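Vullolden Laundry Access Project
Progress report, September

Wash kits
We handed out 84 kits this period against a target of 50. Each has soap, a drying line and a mesh bag with a zipper. Fathima Seneviratne ran the Thursday sessions.
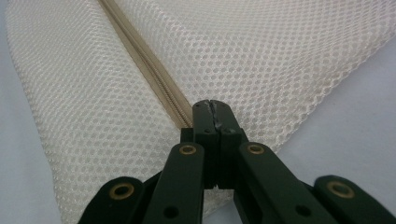

Machines
Two washers at the Rivadeneyra Street site are still waiting for drain parts. Bookings there are down by nearly 20 percent.

Spending
Soap went over budget. We ask to move the unspent travel money to cover it.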